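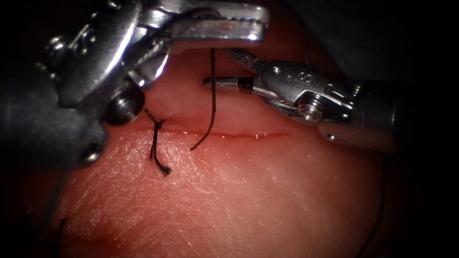 Zalthorpe, 11/11/23. The football club Grusavum Zalthorpe informs that its left winger will stay at the club for two more seasons. The player signed the new contract this morning, before the home match against Hagedorn. He has played 191 matches for the first team and scored 55 goals. In spring he missed many weeks with a knee injury, and the club wishes to thank again the surgical department of the Kisora clinic. Its doctors have followed our players with great patience. The winger returned to full training in August and since then he was in the starting team in every league match.

"I had talks with another club in summer, this is not a secret," the player said after signing. "But my family feels well in Zalthorpe and I want to play in Europe with this team. Now I can think only about football."

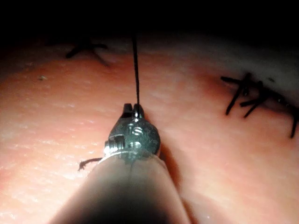 The new contract has also an option for one more year. The financial details will not be published, as both sides have agreed.

The club will hold an open training on the Monday after the match. The entrance is free, but the small stand has place for 2000 people only, so we ask the supporters to come early. After the training the player will sign shirts at the east gate.

Contact for media: press office of Grusavum Zalthorpe, on working days from 9 a.m. to 4 p.m.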